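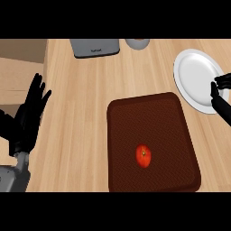 Figure 3. Simulated tabletop with a dark brown serving tray.

4.2 What regulars value in a neighborhood pub

We had expected the people we spoke with in Brestcombe to begin with the beer, and a fair number did, but most of them wandered quite happily into other matters before their first glass was half gone. Of the 236 regulars who filled out our survey, 80 named the staff as their main reason for coming back, and many added a kind word or two in the margins (we read every one of them, with great pleasure!). Kinyua and Langat found much the same warmth in their study of harbor taverns, although their visits were all made in November, when the summer crowd had long gone home. Our own evenings at the Pruner tended to fill up after 8 p.m., and the talk near the bar was livelier than anything we heard in the back room. Older guests spoke fondly of the painted sign and the low front windows, and several told us they still give directions by them.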